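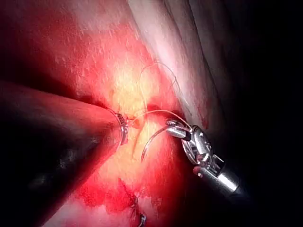
**UNIT 3 · WORK AND MACHINES**

# Chapter 8: The Robot in the Operating Room

A curved needle, held in metal jaws. Pale thread looping over the tissue. Suturing is old work, and for most of its history it was handwork in the plain sense — fingers, needle holder, forceps. In many operating rooms the surgeon now sits at a console with both hands in the controls, and the instruments move inside the patient.

Start with who stands where. At Sillham, a regional hospital with 300 beds, the room was laid out again when the Kubo system came in. Console against the far wall. Cart at the table. The scrub nurse moved to the other side and lost her direct line to the surgeon's face. Small change on paper. In practise the team had to relearn how to talk to each other, out loud, every step, names first.

Then the jobs themselves. Before, a bedside assistant held a retractor for long stretches and watched. Now the same person swaps instruments, clears the arms when they bump, passes needles in and out through a port. More to do with the hands, less to see directly. Everyone looks at the screen.

Training changed too, and here the arguments are louder. A resident used to learn by standing close and taking over a few stitches. With one console there is one seat. Sillham bought a second and set a rule: 15 simulator sessions before a resident ties a knot on a patient. Some of the older staff thought that was too few, the residents thought it was too many. It stayed.
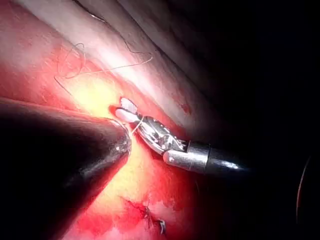 Cleaning is the part people forget. The instruments have joints, pins, narrow channels, and the sterile processing department got them without getting extra staff. Jona, the tracking software the hospital already used, had no entry for them at first. Techs kept a paper list taped up by the washer. 40 minutes added to a tray on a bad day, and none of it showed in the operating room's own numbers.

So when you read the case files for this chapter (Sillham first, then the Vollska clinic, which did it in a diferent order), keep a page open with two columns. Work that went away. Work that moved to someone else. The second column will probably be longer.

**Key terms:** console, bedside assistant, task shift, hidden work, sterile processing

**Before you read:** Think of a machine that arrived at a place where you worked or studied. Who was trained on it? Who cleaned it? Write a few lines — bring them to class.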